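Visit report: Treltier container works, Kelerov
2020-05-20
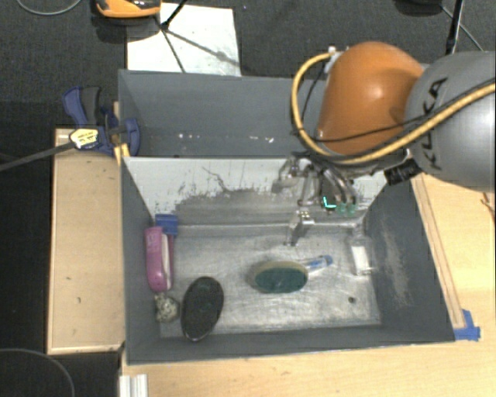

Treltier refurbishes large two-section bins for parts storage, and the visit covered the inspection and repainting areas. Gearóid Carroll led the tour. Bins are graded on paint loss before any repair is priced. Wear tends to concentrate on the divider – the sloping whitish panel between the two compartments is scuffed gray over its lower half, with a thin branching scratch higher up. The front floor is scratched as well, and the right inner wall has a long pale scrape.

The works handled 3,869 bins last year, 756 of them in February. Grade 2 units get new paint on the divider only. Coating is supplied by Jelínek. We did not see the drying room.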